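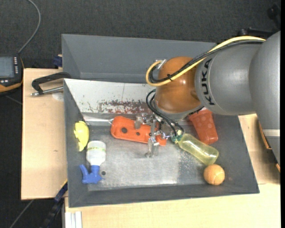
Die graue Kiste mit dem gelben Teil links an der Wand

Von: Evangelia Raptis
An: Liste Spielzeugtausch
Betreff: Re: Kisten für Plastiksachen, welche taugen was?

Hallo zusammen,

Igor Żak schrieb am Sonntag:
> Ich hab hier inzwischen drei Wäschekörbe voll Plastikspielzeug und
> weiß nicht mehr, wohin damit. In den tiefen Boxen mit Deckel findet
> man nichts wieder, die Kinder kippen alles aus, und abends sitze ich
> auf dem Teppich und sammle ein. Wie macht ihr das? Flach oder tief?
> Und lieber durchsichtig?

Igor, ganz klar: offen und mit schrägen Wänden! Ich hatte jahrelang diese durchsichtigen Boxen mit Klickdeckel (vier Stück, von denen am Ende kein einziger Deckel mehr richtig saß), und seit Februar steht bei uns alles in offenen Kisten. Auf dem Foto oben seht ihr die Art, die ich meine, dunkelgrau, oben offen, breiter Rand, innen schräg. Man greift einfach rein, und die Sachen liegen nebeneinander, solange man nicht zu viel reinschmeißt. Das ist überhaupt der Punkt, finde ich. Wenn der Boden nicht mehr zu sehen ist, kommt bei mir was raus und geht in die Tauschkiste.

Zwei nebeneinander oder hintereinander sind übrigens viel praktischer als eine große. In die eine kommt alles gemischt, die andere bleibt erst mal leer, und beim Aufräumen sortiert man rüber. Meine Jüngste macht das inzwischen freiwillig, na ja, meistens.

Zum Zustand: Kratzer sind mir völlig egal. Ein zerschrammter Boden wie auf dem Foto, oder diese rötlich braunen Schrammen hinten an der hellen Platte, das stört beim Spielen keinen Menschen. Nur scharfe Kanten würde ich vorher abtasten. Und wenn die Kisten auf Holz stehen, klebt Filz drunter, Stavros hat das nicht gemacht und ärgert sich jetzt über seine Kommode.

Durchsichtig brauchst du nicht, wenn du von oben reinschaust. Knallgelbe Sachen findet man auf dunkelgrauem Grund sowieso sofort, bei schwarzen Rädchen und solchem Kleinkram sieht es schlechter aus. Die kommen bei uns extra in ein Schraubglas.

Was das Waschen angeht (hatte Eun-seong neulich gefragt): lauwarmes Wasser, ein Spritzer Spüli, alte Zahnbürste für die Ecken und dann auf ein Handtuch. Teile mit Batteriefach bitte nur abwischen, ich hab da einschlägige Erfahrung mit einer singenden Ente.

Igor, wenn du magst, bring einen von deinen drei Körben zum nächsten Tausch mit, dann gehen wir den zusammen durch. Und falls jemand noch offene Kisten abzugeben hat, ich nehme gern zwei, Farbe egal!

Liebe Grüße
Evangelia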